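Subject: Re: [homebuild] Finger pads for the hand-held gripper
From: Karim Hattar
Date: Tuesday, November 15, 2022

Hi all, and thank you for such a kind pile of replies! I read them over coffee and then had to go and warm the coffee up again.

Liepiņa wrote:
> Are you still on the smooth pads from January? Mine would
> not hold a plastic bag for love or money. Also, how long
> are your outer links now? I lost track after the Ukwood
> version.

No, the smooth ones went in the drawer, and good riddance. I've gone over to ribbed pads with a stiff backing plate behind each, and I'm much happier. The outer links are 136 mm between pivots and the pads are 88 mm tall, though I'd go a little shorter if I were cutting them again (my wrist gets tired, and I do like to ramble on with a session). The triangular cutouts are worth the extra fuss, so please don't skip them.

Clear plastic is still what I practice on most. I like a shallow tray with a jumble of small things in it, so the pads have to come down between the walls.
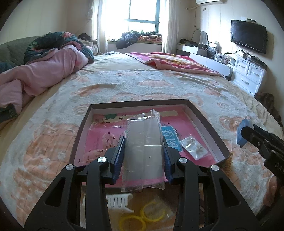
Photo: Karim Hattar / Turnudlow build log

The folded sleeve between the pads is a fair test, I think, all creases and shine. The little zip bag over by the right wall of the tray is the sort of thing I'd love to hear about from anyone using softer ribs.

I have 2 spare sets of pads if somebody in Pridville wants to try them. Just write to me off list and I'll put them in the mail.

Warmly,
Karim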